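Treadle tie-up cord: polyester vs. linen, and creep under load
Loom Maintenance and Repair
Views: 2,946

acarrasco
Countermarch, eight shafts, Himdale frame, bought used. The previous owner tied it up in linen cord, which has gone fuzzy where it passes through the lamms. I replaced the cords on treadles 1 through 4 with braided polyester (Lahlou, 2 mm, sold for blinds) and left the rest alone. After 2,000 picks the shed on the new treadles has dropped enough that the shuttle catches the bottom layer on the left side. Treadles 5 through 8 have not moved. Same knots on all of them: snitch knot at the lamm, overhand stop below the treadle. Is this creep in the cord, or is the knot slipping?

bonifacio_b
Knot. Polyester creeps very little at treadle loads. A snitch knot depends on friction in the loop and linen has plenty of it. A smooth braid does not. Mark both legs of the cord with a felt pen right where they leave the knot, weave a few inches, look again. If the marks have moved away from the knot, you have your answer.

Elina G.
I would not rule out the cord yet. Blind cord is often a braided sleeve over a core, and the two can move against each other until the braid settles. That gives you permanent lengthening the first time it is loaded, and it looks exactly like creep. Cut a piece, pull the core out an inch at the end, and see if it slides freely.

bonifacio_b
That would stop after the first session. She has 2,000 picks on it.

Elina G.
She hasn't said when the drop happened. It could all have been in the first hundred.

acarrasco
I noticed it late, so I can't say when it started. There is a core. It slides with some effort.

T. Montoya
Two separate problems then, and you can deal with both before the cords go back on the loom.
Cut all the cords 20 inches long, seal the ends, hang each one overnight with a weight on it. I use a gallon jug of water. Then tie the loops on a jig, which is a board with two nails, so they come out equal. Tie first and stretch second and you will end up with loops that don't match.
For the knot, take an extra turn before closing the snitch. It is slower to adjust. It holds.

LToledo
Disagree on the jug. A gallon of water is a bit over eight pounds, and a heavy foot on a countermarch with a tight linen warp puts a lot more than that into a single cord. Pre-stretch below the working load and you've only done part of the job. I hang them from a ceiling hook with a barbell plate.

T. Montoya
The load is shared. Eight cords per treadle on a countermarch, every one of them tied to either an upper or a lower lamm. Nothing close to your full weight goes into one cord.

LToledo
It is shared if they are all the same length. Hers are not, which is why she is posting.

T. Montoya
Fair. Use two jugs.

Elina G.
On the linen, for whoever finds this thread later: it shortens when it takes up water and relaxes as it dries, so a linen tie-up in an unheated room will wander with the season. I keep mine in linen and readjust in September when the damp comes in. The fuzz at the lamm hole is usually the hole and not the cord. Run a cotton swab through it. If it snags, the edge needs sanding – a strip of 220 grit rolled tight does it.

acarrasco
Swab snagged on six of the holes. Sanded those. Pen marks on treadle 2 moved 3/16 inch in one session, and on treadle 3 they did not move at all, so I apparently tie them differently when I am tired.

bonifacio_b
There you go. Redo 2 with the extra turn and leave 3 as a control.

LToledo
Or drop the knots and use anchor pegs. The Fimeo pegs fit a 1/4 inch hole and the cord locks in the slot. I have had them on for years with Texsolv.

Elina G.
Texsolv has loops in it, so the peg has something to hold. On plain round braid a peg is only a wedge, and it will let go sooner or later. Also her treadles may be drilled smaller than that. Some of the older frames were.

acarrasco
Mine are 3/16. I am not drilling out treadles this month.

Update 2021-06-13. All eight treadles are in polyester now, stretched with two jugs, tied on the jig with the extra turn. I wove 18 inches of twill and the shed is even on both sides. Pen marks have stayed put on every cord except one on treadle 6, which I retied. I will leave the marks on for the next warp.

T. Montoya
Good. How are you storing the spare cord? The thin braid twists up if it comes off the spool over the end, and you lose more time picking it apart than tying it. Let the spool turn on a dowel, or wind it in figure eights around your thumb and little finger.

acarrasco
In a bag, so badly. It came off over the end.

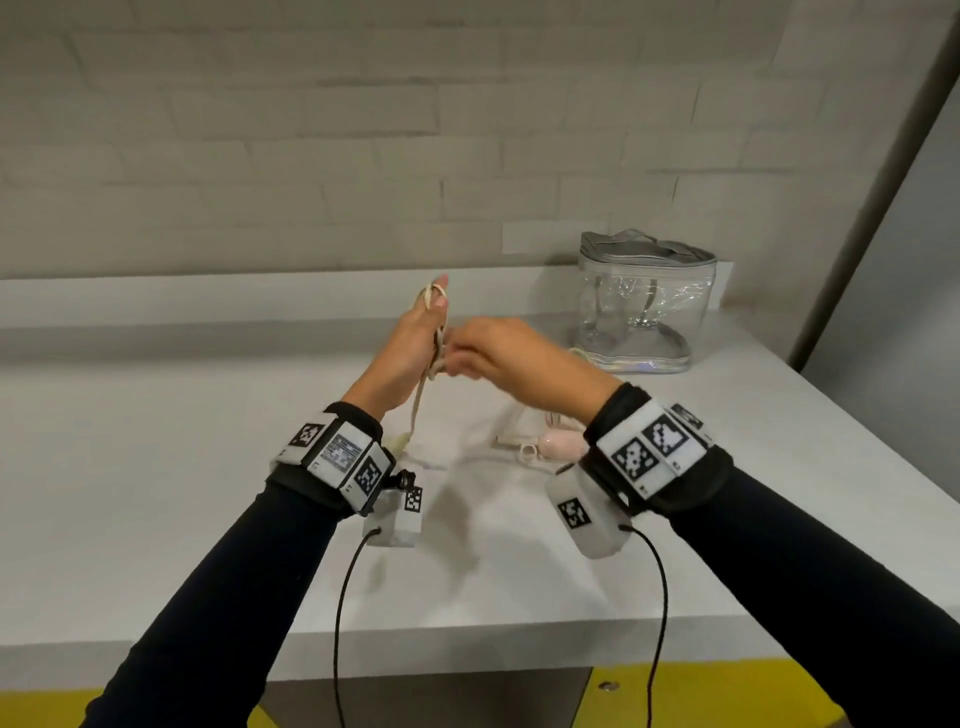

Page 1 of 2

LToledo
Find the free end and shake the pile loose before you pull on anything. Once a loop goes tight in that stuff you need a fid.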